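Tristix Head Capture Kit
Egocentric recording set for two-handed manipulation data

Part of the Clevadix collection line
Status: shipping
Page revised Mar 27, 2025

Overview

The Tristix kit records hand work from the wearer's point of view and delivers it as labeled episodes for policy training. It is meant for teams that need examples of ordinary tasks done by people in ordinary rooms, without a robot on site. One operator can put it on, start a session and hand over the card at the end of a shift.

The kit replaces the earlier Fakir head mount. Fakir brackets fit the new headband, but the Fakir battery does not.

In the box

Headband with forward camera mount
Camera module
Belt pack with battery and recorder
2 battery packs
Foot switch, wired
Calibration board
Storage case

Recording

An episode starts and stops with the foot switch, so the hands stay on the task. Each press writes a time mark and opens a new file. A long press throws out the last episode. Files hold video, head motion and the task code set at the start of the session.

The recorder holds 200 episodes of normal length before the card has to be changed. Upload runs over a cable to any workstation with the Skorkham ingest tool installed. Skorkham checks each file for dropped frames and missing time marks, then places it in the queue for labeling. Files that fail are kept in a separate folder and are not deleted.

Camera angle

The mount tilts in 16 steps. For table work, use the middle of the range. For work on or near the floor, tilt further down and check the preview with both arms reaching forward. Both hands should stay in view through the whole task, including the moment when one hand passes an object to the other.

Task coverage

The reference set supplied with the kit contains 1,889 episodes. Folding, packing, sorting and cable handling are all included. Cable handling is recorded at several heights and over both light and dark surfaces.
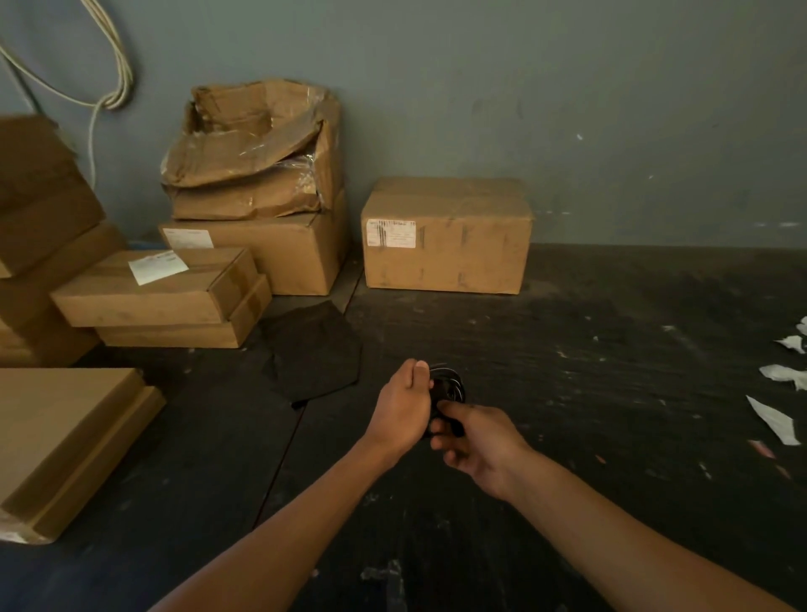

Thin, flexible objects are the hardest part of the set to label. Loops cross each other, fingers hide the ends, and a dark cord on a dark surface gives the tracker little to hold on to. For these tasks Skorkham lowers the tracking threshold and sends every episode to a human reviewer. Allow extra labeling time when planning a cable session.

Backgrounds do not need to be cleared. Cartons, packing material and scraps may stay where they are, provided they do not block the hands – a policy trained only on tidy rooms tends to fail outside them. Change the room or the position in it between sessions.

Low light

The camera module sets its own exposure and locks it when an episode starts. In dim rooms, wait for the green lamp on the belt pack before pressing the switch.

Support

Firmware for the belt pack is next due in July. Questions about mounting, file formats or the reference set go to Sunil Gunawardena, Clevadix product support. Please include the serial number printed inside the belt pack door.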